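特灵南斯社区活动中心木地板翻新及声学整改项目
第二次技术协调会会议纪要
2024年11月

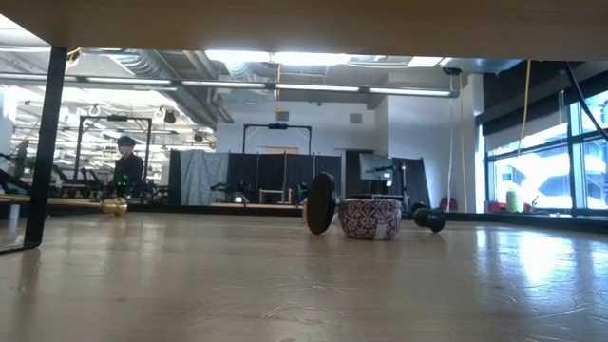
一、会议议题
本次会议讨论多功能厅木地板面漆复涂、楼板撞击声整改、通风支管改造以及后续验收安排。设计方迪杜尔霍姆(Didulholm)就地板现状作了汇报。多功能厅地面为浅棕色木地板,面漆光泽度偏高,窗户和顶灯在地面上形成长条状反光,近处板面可见轻微擦痕和细线。设计方认为擦痕属于面漆层问题,未见需要换板的依据,建议打磨后复涂哑光面漆。业主方要求面漆选型同时考虑防滑和日常清洁,不接受仅以外观作为选型依据。

二、参会单位
业主方:特灵南斯(Trirnance)项目管理部
设计方:迪杜尔霍姆
施工方:埃利科(Elico)
声学检测方:托雷斯(Torres)
会议由业主方项目负责人阿尼巴尔·维莱拉(Aníbal Vilela)主持,设计方记录。

三、上次会议遗留事项
1. 地板平面图版本不一致。设计方已将竣工图与现场复测图合并,旧版图纸作废。施工方确认现场使用的图纸已更换,下料单按新版重新编制。
2. 龙骨含水率检测。施工方已于10月完成,检测点沿外墙和内隔墙布置,结果符合合同技术条款。业主方要求补交检测仪器的校准证书复印件,施工方未能当场提供。此项保留。
3. 踢脚线伸缩缝宽度。上次会议对缝宽取值有分歧。经设计方复核,统一为10毫米,门槛处另按节点详图执行。此项关闭。
4. 东侧储藏间门扇与地面间隙不足。门扇底边须刨修,刨修后重新封边。施工方提出由原门扇供应单位处理,业主方同意,费用列入零星工程。此项待实施。

四、地板面漆复涂
多功能厅复涂面积为612平方米,按竣工图净面积计算,不含储藏间和设备间。施工方在报价中将设备间一并计入,业主方要求剔除后重新提交。
打磨工艺采用无尘打磨,分粗磨、中磨、细磨进行。设计方指出,该地板面层剩余可磨厚度有限,粗磨砂带目数不得低于技术说明的规定值,边角部位须使用手持边磨机,不得以大机压边代替。施工方认为规定目数下旧漆清除效率较低,会延长工期。经讨论,维持技术说明不变,施工方可先做样板,样板由设计方现场确认后方可大面积展开。
面漆采用双组分水性聚氨酯,哑光,底漆与面漆须为同一体系。面漆共涂2遍,两遍之间须轻磨并除尘。涂布期间厅内空调送风关闭,窗户按施工方提交的通风方案开启。固化期内不得进场,家具和器材的搬回时间以面漆厂家技术资料为准。
业主方提出,健身课程使用的重型器材直接落地,容易损伤新涂面漆,询问是否需要局部加铺保护垫。设计方答复,复涂面漆不改变木地板的抗压痕能力,建议在器材区铺设可移动橡胶垫,垫料不得含有可能迁移到漆面的增塑剂。垫料样品由业主方采购前送设计方审核。

五、楼板撞击声整改
托雷斯汇报了楼板撞击声测试情况。测试在下层阅览室进行,声源位置设于多功能厅中部及靠近内隔墙处。中部测点结果满足设计目标,内隔墙附近测点未满足。检测方分析,偏差与隔墙根部刚性连接有关,施工时砂浆落入弹性隔声带,形成声桥。
埃利科对声桥位置提出异议,认为也可能来自穿楼板管道的套管封堵。检测方表示现有数据不能完全排除该可能,建议先拆开一段踢脚线检查隔墙根部,同时检查管道套管,再确定整改范围。
会议同意按此顺序执行。拆检由施工方完成,设计方和检测方到场见证,拆检过程须留存影像记录及书面记录。若确认声桥位于隔墙根部,则剔除硬质填充物,更换弹性隔声带并用弹性密封胶收口。若位于套管,则按设备专业节点重新封堵。两处均存在问题时,先处理套管。
整改后的复测沿用原测点和原测试方法,背景噪声须单独记录。下层阅览室空调设备在复测期间停机,由业主方协调。

六、通风支管改造
设备专业反映,多功能厅北侧送风支管末端噪声偏高,主要原因是风口前直管段过短,调节阀靠近风口。设计方提出将调节阀上移,并增设内衬消声段。施工方核对后指出,上移后的阀门与喷淋支管冲突,检修口也无法正常开启。
会议讨论了两个处理办法。一是喷淋支管局部绕行,二是将消声段改为扁平截面。前者涉及消防专业变更手续,周期较长。后者阻力略增,须重新校核末端风量。会议倾向后者,由设计方出具校核计算,校核不通过时再启动喷淋变更。
多功能厅室内背景噪声限值定为38分贝(A计权),在正常送风工况下测量,测点距地高度和数量按检测方案执行。业主方询问限值能否适当放宽,设计方不同意,理由是该厅兼作讲座使用。

七、进度与接口
1. 声学拆检先于地板打磨进行,拆检范围内的踢脚线暂不恢复。
2. 吊顶内风管作业全部完成并清理后,方可开始细磨。细磨开始后,吊顶内不得再有切割作业。
3. 面漆固化期与下层复测允许重叠,但撞击声复测的上层设备须待漆面可承载后进场。
4. 施工方提出分区复涂,以便业主保留部分场地使用。设计方指出分区接缝处光泽差异难以控制,业主方撤回部分使用要求,改为整厅封闭施工。

八、待办事项
埃利科:补交含水率检测仪校准证书;修订报价,剔除设备间面积;制作打磨样板;提交拆检方案和通风方案。
迪杜尔霍姆:出具消声段风量校核计算;更新隔墙根部及套管封堵节点图;审核橡胶垫样品。
托雷斯:提交测试原始数据;编制复测方案,注明背景噪声修正方法。
特灵南斯:协调阅览室停机时段;发布多功能厅封闭通知;确认门扇刨修费用的列支科目。

九、其他
施工方询问旧踢脚线能否利旧。业主方同意完好部分利旧,拆除时编号存放,断裂或变形者更换,更换用料的树种和颜色与现有踢脚线一致。
检测方要求各方今后发送测试相关文件时注明版本号,会议同意。
各单位对本纪要有异议的,应以书面形式向记录单位提出。下次会议在拆检完成后召开,由业主方另行通知。

主持人:阿尼巴尔·维莱拉
记录单位:迪杜尔霍姆
分发:各参会单位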